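Section 4: Fitting the opening vents in your curtain wall

By the time you reach this part of the guide, your Vilto frame should be up, plumb and glazed everywhere except the vent bays. Well done, that was the heavy part! The vents go in from the inside of the building, and you will want a helper, so please wait until there are two of you.

1. Unwrap the vent and lay it face down on clean blankets. Leave the corner blocks on for now.

2. Read the bay label on the head rail and match it to your drawing. On the Clonham job we swapped a pair of vents by mistake and lost a whole afternoon to it, so do take a moment here.

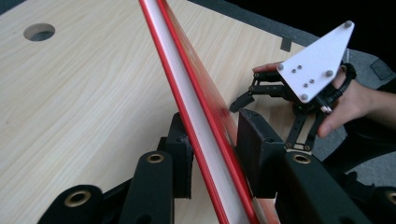
3. Press the Mindska gasket into the groove, starting at the middle of the sill and working out toward the corners. Let it sit naturally and don't stretch it, or it will creep back over the winter and leave you a gap.

Note: If you work in June or later, keep the gasket in the shade until you need it. Warm rubber is awfully hard to cut square.

4. Lift the vent into the bay together, sill edge first, and rest it on the setting blocks.

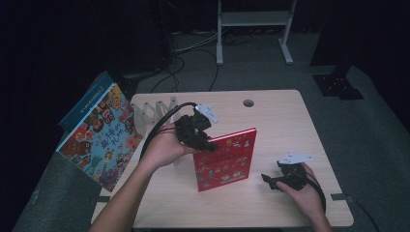 Red book standing on the table

5. Fix the Bassi stays with the screws supplied, 33 in each bag, starting with the top one on each side. Leave them all a half turn loose until the vent swings freely, then go back and snug them down by hand.

Caution: Never let go of an open vent before both stays are fixed. A gust can take it right out of your hands.

6. Close the vent and run a strip of paper around the seal. It should drag evenly all the way. If it slips out anywhere, see Section 6, where Manuela Cattaneo has set out the hinge adjustments far more patiently than I could.
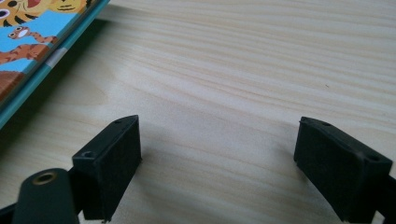
Picture book and pine tabletop

7. Take off the corner blocks and save them for the next bay.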